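Small Oven, Big Tea: our first cookbook is out and I can't stop looking at it

19/06/2023
By Nabila Farouk, Wijesinghe

I've been told a press release should be written as if somebody else had written it, so I'm supposed to say things like "Farouk commented". I tried that for a whole afternoon and it made me sound like a building society. So it's me, I'm Nabila, I run Wijesinghe (a very small publisher of very useful books, above a shoe repair shop) and I'm writing to tell you that our first cookbook is on sale from today!

It's called Small Oven, Big Tea, it's by Sewwandi Pathirana, and it's a book of 40 recipes for people who cook their main meal in a worktop oven. That means the little ones that sit next to the kettle. Some people have one in a caravan, some in a bedsit, and a lot of people (me included) have a full-size oven they've more or less stopped switching on.

Sewwandi started writing these recipes when she moved into a flat where the cooker had been condemned and the landlord was taking his time. She bought a second-hand worktop oven and assumed she'd be living on cheese on toast. By March she had a notebook full of proper dinners, a way of doing roast potatoes that I now use every week, and a long list of things that go wrong when you follow an ordinary recipe in an oven that size. That list was what made me want to publish her. Most small-oven recipes I'd seen were big-oven recipes with the numbers cut in half, and if you've ever tried halving a sponge you'll know where that gets you (black on top, custard in the middle).

The trouble, as she explains in the first chapter, is how close everything is. In a big oven your dinner has a good bit of air all round it. In a small one the top of a loaf can be a finger's width from the heat, so it browns long before the inside has caught up. Her fixes are cheap and a bit old-fashioned. Put a loose sheet of foil over the top for the first part of the cooking. Use shallow tins. Turn the tray round halfway, set a timer so that you really do it, and let the oven carry on heating for a few minutes after you think it's ready. There's a page on how to find out what temperature your oven is truly running at, using a cheap oven thermometer and some slices of white bread, and if you only read one page in the shop, read that one.

Now, the recipes. I could go on about these for hours, so I'll try to behave.

There's a baked dhal with a crisp top that takes one dish and almost no attention. There are chicken thighs with lime pickle and onions, cooked on a rack over the potatoes so that everything drips where you want it. There's a cauliflower cheese for one (a whole section is for one, and it doesn't have a sad title), stuffed peppers, a fish pie with a lid of sliced potato instead of mash, and a tray of aubergine that I've eaten cold out of the fridge more times than I'd like to put in print. The baking chapter is smaller and it's very good. Shortbread, cheese scones, a ginger loaf, and a tart where the pastry case goes in frozen.

Brahim Abdelaziz wrote the short chapter on bread, having baked in small ovens for years at the Dokico cookery club, and he was firm with us about what ought to be left out. Big round loaves are out. Rolls, flatbreads and a flattish tin loaf are in. I argued for a plait and lost.

I should tell you about the testing too. We sent every recipe out to home cooks before Sewwandi was allowed to call it finished, and we asked them to be rude. We had 399 feedback forms back, some with gravy on. Malsha Cassim read all of them and typed up the useful bits, and you can see her hand all over the book. Where a recipe says "this will look too wet, carry on", that's there after a run of people wrote in to say they'd panicked and added flour. One dish didn't survive at all. I won't name it, but it had a lot of beetroot in it and I'm still scrubbing.

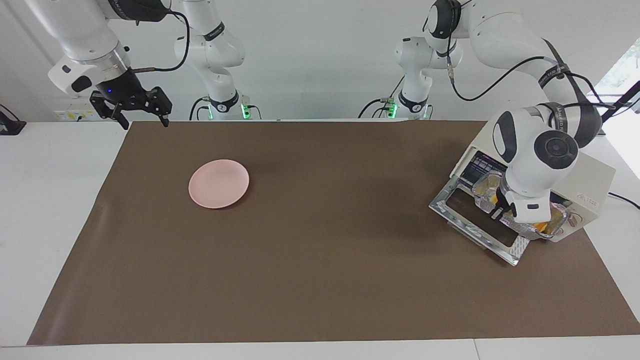
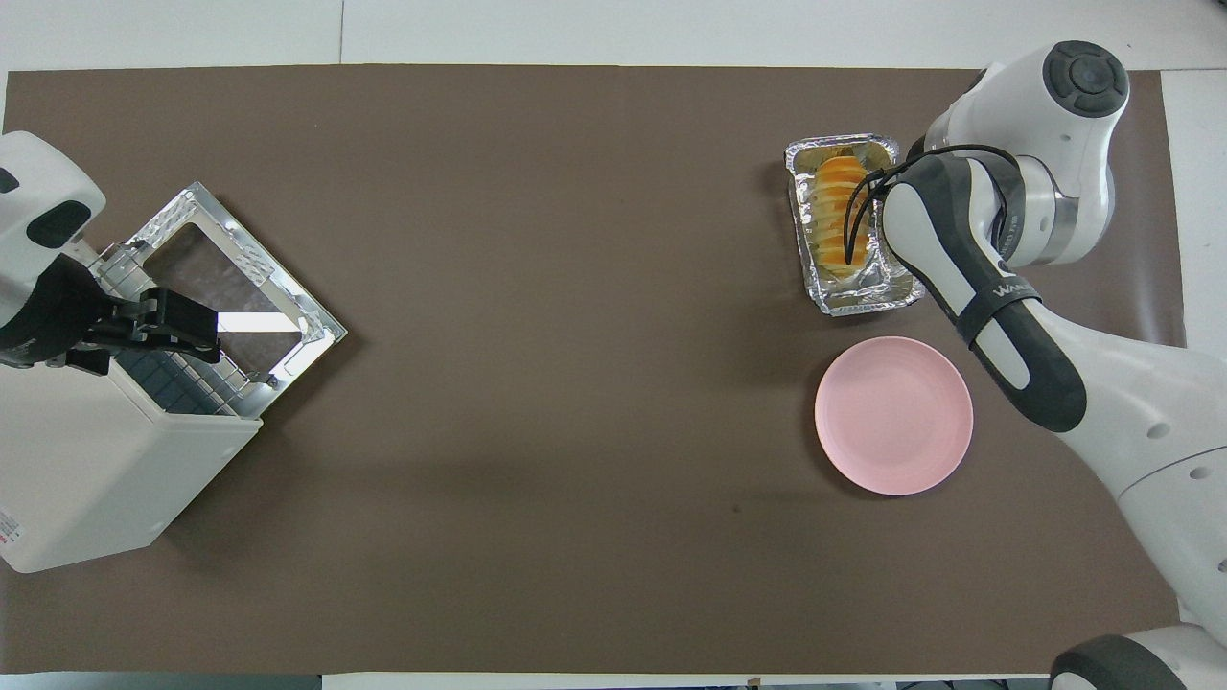

Does the book work if you've only got an air fryer?

Most of the main meals do, and those recipes have an air fryer time printed beside the oven time. The tarts and the tin loaf are for worktop ovens only, as they need a flat shelf and heat from underneath.

We've also tried to be sensible about equipment. Sewwandi asks you to own a shallow tin, a rack that fits inside it, a small ovenproof dish and a pair of decent oven gloves. She's quite strict about the gloves. Hands go in and out of a small oven at a funny angle and the top edge is right there waiting for your knuckles. She also asks you to measure the inside of your oven before you buy any tins, and to write the measurements on the inside cover, where we've printed a space for them. I thought that was fussy until I came home with a beautiful enamel dish that was too wide for the door. It now has keys in it.

On money: we haven't put a cost beside each recipe, and a few people at Flumum, the bookshop that's hosting our launch, asked me why. Prices were moving so quickly while we were putting the pages together that anything we printed would've been wrong by the time you got it home. What we did do was go through and mark the recipes that use up things you've probably already got, so there's a little spoon symbol beside those, and there's a two-page table of swaps at the back. Tinned fish for fresh, frozen spinach for bagged, carrots for nearly anything.

Farzana Bandara did the design and I want to say a bit about that, as people keep picking it up and stroking it. The cover is a thick uncoated card in tomato red. Inside, each recipe sits on facing pages so that you never have to turn over with floury hands, and the type is large enough to read from the other side of a small kitchen. It lies flat when it's open. I went on and on about it lying flat. The printer, Palto, sent us three dummies before we got one that stayed open at the ginger loaf without a tin of beans on it, and I'm very grateful to them for not blocking my number.

There are drawings and no food photographs. Farzana drew them all in ink, and they show how things should be arranged on the tray and how thick to slice them, which is what I always want to know and can never tell from a photo of somebody's lovely linen napkin.

Here's what Sewwandi has to say about it all, and I've not tidied her up: "I wanted the book I needed when I moved into that flat. I was a bit embarrassed about cooking in a thing the size of a suitcase and I stopped having people round. Then I had my sister over and gave her the fish pie and she had seconds, and I thought, right, I'm writing this down. Please do let people come round. They can sit on the bed."

The launch is at Flumum and everybody's welcome. There'll be cheese scones, shortbread and the aubergine, with Sewwandi signing books and Brahim answering bread questions (bring him your disasters, he likes them, especially flat ones). You don't need a ticket but please do let us know if you're coming so that we make enough scones. There's a step at the front door and a ramp round the side, and the shop will prop the side door open for the evening.

We've printed 1,000 copies to begin with. That's a lot for us, and they're all in my hallway. If you're a bookseller, get in touch and I'll bring yours over myself if you're at all nearby, I'd like my hallway back. Postage on single copies ordered from us is £2, however many tea towels you add on. (There are tea towels. They have the oven temperature chart on them, and they were Malsha's idea.)

For journalists and anybody who writes about food: we have review copies, and we're happy for you to print one recipe in full with a credit to Sewwandi and the book. My suggestion would be the baked dhal or the roast potatoes. Sewwandi's happy to talk on the phone and would rather do it in the mornings. She's also happy to cook for you, but she'll need a socket and a bit of worktop, and she'll want to know what kind of oven you've got before she comes. Farzana can send drawings at print size.

If you spot a mistake in the book, write to me and not to Sewwandi, as she'll only lie awake. I've found one already, in the index, under "leeks". I'll put corrections on our website as they come in and fix them all in the next printing.

Small Oven, Big Tea by Sewwandi Pathirana, with a chapter on bread by Brahim Abdelaziz. Designed and illustrated by Farzana Bandara. Published by Wijesinghe. Available from us, from Flumum, and from any bookshop that'll order it in for you if you ask nicely.

Press enquiries, review copies and scone numbers: Nabila Farouk at Wijesinghe.

Recent from Wijesinghe
Mending Your Own Shoes: second printing now in
Send us your allotment diaries
Meet the designer: Farzana Bandara on drawing vegetables
Tea towels are back
Bread evenings at the Dokico cookery club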